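27/07/2022, Clircombe bench, Sundham kitchen set

Teleop recording in sim, continued. Headset and two hand controllers, one per arm. Build unchanged from the last session except for the controller scaling, now 1:1 in translation with the wrist rotation left as it was. The Ritley logger is writing joint positions, gripper width and all camera streams to one file per demo.

Head view first. I drove both arms out over the marble worktop and parked them before starting any approach. 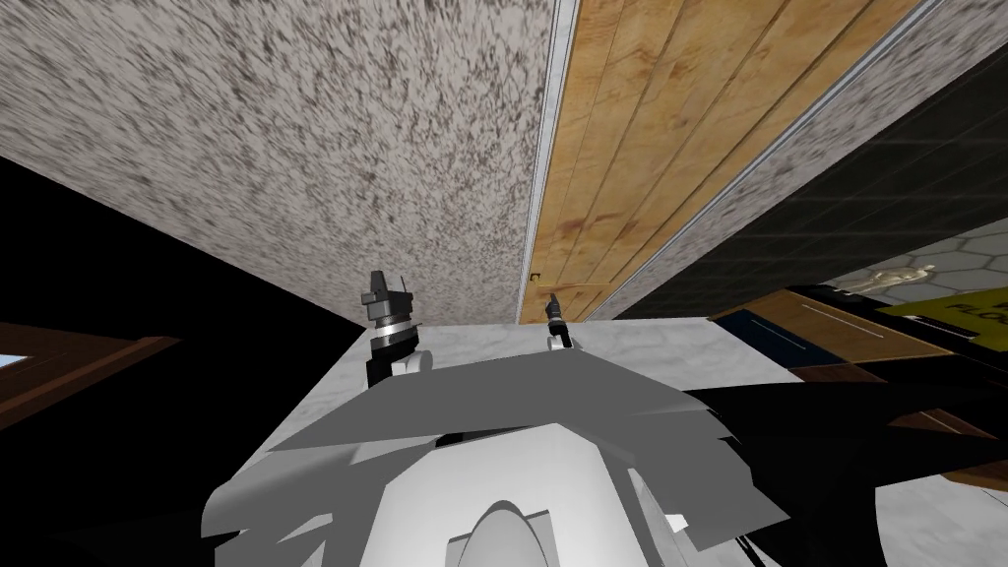
**Nam Ritley**
Teleoperation and data, Clircombe

Parallax is poor at this head pitch. The right gripper is much further off than the left and looks tiny, and the body shell takes up the lower part of the view. I kept wanting to lean forward to see past it, which moves the torso and spoils the start pose. Two options: raise the head camera in the config, or clip the shell out of the operator's view only and leave it in the recorded stream. Prefer the second, as the recorded images then still match what the policy will get.

Total for the set so far is 3,732 demos, of which 1,505 have been checked by hand. Of today's, 19 kept and six thrown out. Most of the discards were me closing the fingers early and then hunting for the object with them half shut. A policy will copy that hesitation if it goes in.

Switched to the wrist stream to look at the approach on its own.

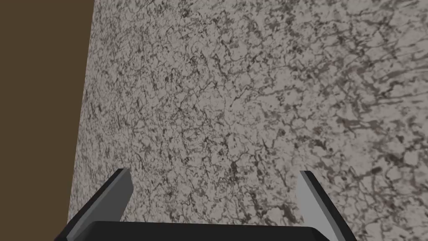

**Category: Wrist camera / approach**

Fingers open, nothing between them, speckled stone behind. Very little to judge height by. The texture smears towards the right and there is no strong shadow from the gripper to go on. Over this surface I was reading height off the numeric overlay in the headset, and that overlay isn't in the recorded data. So the demos contain corrections with no visible cause in the images. Gripper height is logged, but only as part of the arm state, and the image-only baseline won't see it.

To do:

- try contact shadows on in the renderer, check the frame rate holds
- hide the height overlay for one batch and see whether my descents get slower
- trim idle time at the start of each demo before the first arm motion
- ask for the trigger dead zone to be widened on the left controller, it creeps

Left the discards in the reject folder, not deleted. Resume with the left arm only.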